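Ticket: Drawer key binds on ring, spare won't turn
Opened: Jun 24, 2026
Product: Visetti two-drawer cabinet with Dremlow cam lock
Site: Finley
Priority: Low
Status: Waiting on part

Reported problem

The key to the top drawer goes in but stops partway through the turn. It comes back out without a fight. The bottom drawer has its own lock and is fine. The key is kept on a small ring with nothing else on it, and the ring is tight enough that the key doesn't swing freely. When you turn the lock, the ring catches on the drawer pull and pushes the key over to one side.

There is a spare in the office envelope. It was cut at the Karakaya kiosk in December and has never been used. It goes in all the way and won't turn at all.

First reply

Please try the original key with the ring taken off. Don't use pliers on the key itself. If the ring won't open by hand, slide a thin coin or a staple remover between the coils and work it around. Leave the spare out of the lock until the original has been checked. 

Update from site

Ring is off. It took a staple remover and a bit of swearing. The original now turns further, but still stops short of fully open. No bend that I can see when it's laid flat on the desk. I haven't put anything in the lock yet, no oil and no spray.

I put it back on the ring afterwards so it wouldn't get lost.

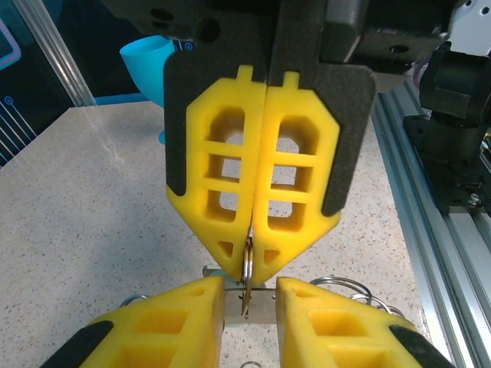 Small silver ring with the thin metal piece hanging from it.

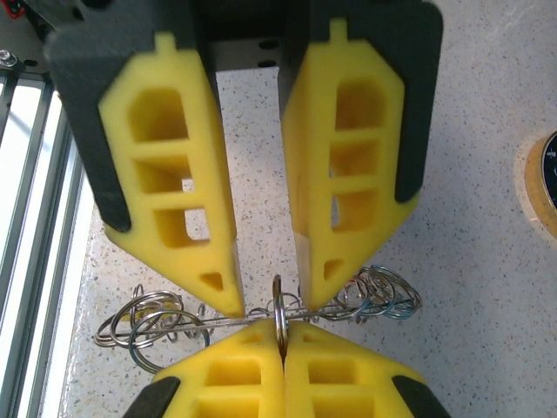

Steps tried

1. Dry graphite in the keyway, one short puff. Worked the original key in and out, then wiped it with a paper towel. A bit of grey came off on the towel. Turn is smoother, still stops in the same spot.

2. Emptied the top drawer. It had 30 hanging files in it, packed hard up against the front. With the files out, the key turned the whole way and the drawer opened and locked again as it should.

3. Put the files back 4 at a time, trying the lock after each lot. It was good until the last few went in. The drawer front moves forward when it's full and the cam then rubs on the frame.

4. Tried the spare again with the drawer empty. Still won't turn. Compared it with the original against the window and one of the cuts is too shallow.

Second reply

Thanks, that covers the lock. The drawer needs a gap of up to 2 cm behind the front panel, so move the overflow to the bottom drawer. A larger ring will stop it catching on the pull. Any plain one from the hardware store will do.

The spare should be thrown out or recut from the original. Don't have a new one cut from the spare.

Outstanding

Larger ring to be bought. New spare to be cut. The rubber stop at the back of the top drawer is worn on one side and a replacement has been ordered from Visetti. Leave the ticket open until the stop is fitted and the drawer has been tried full.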